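Two-Handed Demonstrations for Bedding: Notes from March

The Husar project studies how a robot policy can learn household tasks from people who hold the grippers themselves. This post records the change in method adopted in March and the result that followed.

Our earlier demonstrations were collected with one gripper. That arrangement served for picking and placing but performed poorly on large cloth. A single grasp on a duvet moves one corner and leaves the rest to fall where it may. Zuzana Jireš proposed that we record both hands throughout, including the stretches in which one of them only waits. Her view was that the waiting carries information about timing, and the group accepted it.

Demonstrations are now made in furnished bedrooms, with the bedding left rumpled at the start and other items on the mattress. The textured blue pads are the same on every gripper, so that footage from different homes can be pooled.

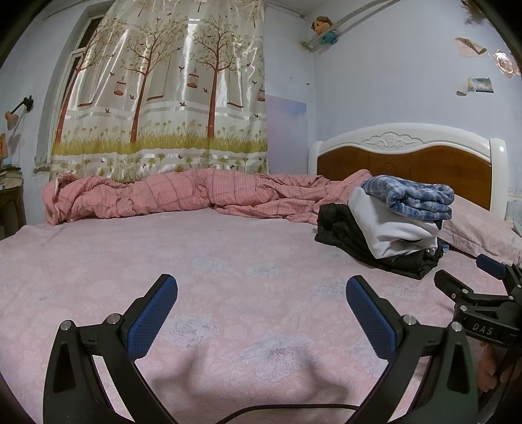 Result

We trained 2 policies on 300 demonstrations each. The first set had been trimmed to remove idle motion; the second had not. Each policy was then given 17 attempts at spreading a duvet in a room absent from the training data. The trimmed policy completed 3. The untrimmed policy completed all but 3. Most failures in both cases came from the second hand closing too early.

Branislav Lukáč is reviewing the failed attempts and has asked that folded clothing be treated as a separate task. Garment demonstrations will be reported under Erkthorpe once the labels have been checked.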